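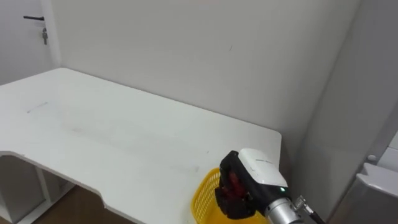
Prevside Subcontractor Register, version 4. Software for builders and head contractors who have to prove who is on site and who gets paid. Set up started as a spreadsheet for one job in Stastdale, where an audit found invoices from a firm with no staff and no ute. Plenty of offices still do this by hand, paper spread out over a white table with a curved front and shelves underneath, somebody ticking names against payslips. Slow. Easy to fool too.

What it does
Holds every subcontractor's ABN, licence, insurance and ownership papers in one spot. Matches hours claimed against gate sign-ins. Flags two firms sharing a bank account, a phone number or a director. Flags a diversity-quota firm that passes nearly all its work on to someone else. Doesn't accuse anyone – it puts the record in a queue and a person in your office has to look at it.

What it doesn't do
No payroll. No tendering. Won't check papers from overseas registries, you'll need to upload those and sign them off yourself. Not legal advice, talk to your solicitor before you hold back a payment.

Licences
Standard licence, $498 per year, one site, up to 45 subcontractors. Larger licence is by quote, tested with some 4000 records before it gets sluggish. Both include the gate sign-in app for phone or tablet. GST is extra. Reports come out as PDF or CSV, with a log of who opened what and when, which the log keeps even if the user is deleted.

Add-ons
Ornby gate reader. Wall or post mount, weatherproof, takes site cards. Comes with bracket, screws and power supply. Cards sold seperately.
Onyeka document scanner link. Sends scanned certificates straight to the right file. Works with the larger licence only.

Requirements
Windows 10 or a current browser on Mac. Internet at the office. Gate reader will store sign-ins if the line drops and send them later – keep it plugged in.

Getting started
Order, then wait for the set-up email. Import your supplier list (template is in the email). Check the column headings, dates go day first. Old version 3 files open fine but save a copy before you convert, there's no going back after.

Returns
Readers can come back unused in the box. Licences are refundable until the first import.

Support
Ask for Chukwuemeka Obi if it's about imports or an audit request with a deadline on it. Everything else to the general inbox please. Have your licence number handy and tell us wich version you're on.

Page updated 2021-08-29. Prices may change in February.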